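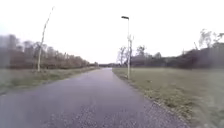

Cabello, February

Path edges crumbling into the grass? Quick fix before spring. Stiff broom first, sweep the loose gravel back off the turf so it doesnt end up in the mower. Then a half-moon edger, short bites.

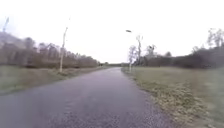

By the Foltia yard desk

Leaf litter along the side: rake it toward the grass, never onto the asphalt. Gets slick. Dead stems, pull by hand, gloves on. Bag it the same day. I do 14 feet at a go then stop, backs dont like teh rest.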